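진행 보고서: 공용 사무공간 쓰레기 관리 개선
작성: 지아드 카람 (Ziad Karam)
제출일: 2026/02/09
받는 곳: Mosmont 지원 담당

지난 보고 이후의 진행 내용을 말씀드립니다. 지원금으로 Widbridge 사무실의 휴지통 자리를 다시 정리하고 있습니다. 예전에는 새 봉투가 복도 창고에만 있어서 교체가 자주 늦었습니다. 지금은 휴지통 바로 위 벽에 흰색 고리를 붙이고 검은 비닐봉투를 걸어 둡니다. 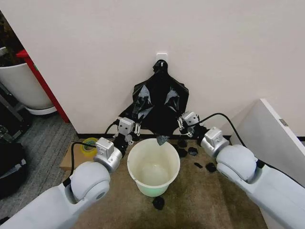 사진 1. 벽 고리에 건 검은 봉투와 그 아래의 흰색 통

고리는 접착식이므로 벽에 구멍을 내지 않았습니다. 건물주 Qaisi 측과도 이 방법으로 합의하였습니다. 봉투는 100장을 구입하였고 현재 80장이 남아 있습니다. 계획한 12개 자리 중에서 세 곳이 아직 설치 전입니다. 카펫 바닥에 떨어지는 작은 조각은 교체할 때 같이 줍도록 안내문에 한 줄을 추가하였습니다.

봉투를 씌우는 순서도 정하였습니다. 먼저 통 위에 봉투를 넓게 덮고, 그 다음에 양쪽 가장자리를 당겨서 테두리에 맞춥니다. 한쪽이 길게 늘어지면 다시 맞추어야 합니다.

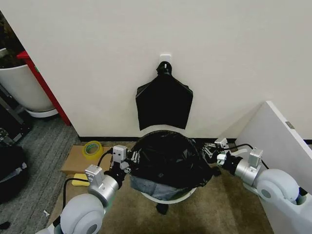

사진 2. 통 위에 덮은 봉투. 왼쪽 바닥에 납작한 상자와 노란색 테이프

테이프와 상자 같은 작업 물품은 보관 장소를 아직 정하지 못하였습니다. 다음 보고 때까지 정하겠습니다. 남은 자리의 고리는 Plivbridge에 주문하였으며, 도착하면 바로 설치할 예정입니다. 추가 예산은 요청하지 않습니다.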